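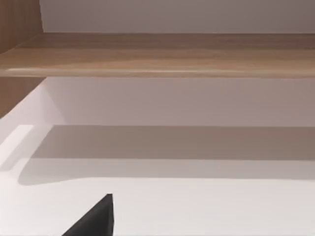
# Tralum Shelf

README and data card, maintained by Pavithra Reddy at Zoso

4 min read · 12 comments · 40 shares

Tralum Shelf is a set of 164 simulated demonstrations of a gripper working in and near a storage unit. A person drives the arm by remote control, the simulator renders what the wrist camera sees, and we save both. Of the 164, we recommend 147 for training. The others are in a folder called `regrets`.

## What is in it

Each demonstration is one folder. Inside are the rendered frames, the arm's joint positions, the operator's commands and a short note in the operator's own words. The notes vary. One gives a useful account of a tricky approach to the shelf. Another says "hmm".

The tasks are reaching into a compartment, placing a small block, fetching it back, and going in and coming out again with nothing. That last one was added after an early policy learned to close its fingers on thin air with great confidence.

## How it was recorded

Operators sat at a desk in the Gillthorpe office with a hand controller and one screen. They had the wrist view only. We tried giving them a second, wider view as well, and they drove beautifully, using information the robot would never have. We took it away again. Driving got worse and the data got better.

Commands are saved as sent, before smoothing. If you see a wobble, a person wobbled. Please don't file it as a bug – three people have.

## The unit

The storage unit has wood-grain boards and pale inner panels, with soft shadows under the shelf. Zakharchenko built the first model of it and made the inside very white, which is tidy to look at and hard on anything trying to judge depth. We kept it. Real cupboards are not designed for our convenience either.

Light direction changes between demonstrations. The unit does not move, so do not expect a policy trained on this alone to cope with a different cupboard, or with this one turned a bit to the left.

## Known problems

- The gripper is often only partly in view. Frames where you can see just one finger are normal.
- Some frames contain no block. Check the task label before deciding it has been lost.
- Contact with the shelf is softer than it ought to be. Operators noticed this and began leaning on it.
- Everything recorded on Thursday after lunch is slower. We have not corrected for this.

## Using it

Start with `load_shelf.py`, which skips `regrets` unless told otherwise. Frames and commands share a clock, but the first command in each folder comes slightly before the first frame. Drop it. The May release fixed a sign error in the wrist rotation, so if your robot politely turns away from the shelf, you have the older copy.

Questions and corrections go to Pavithra, ideally with the folder name and not just the word "broken".

© Zoso, Gillthorpe · Contact · Back to top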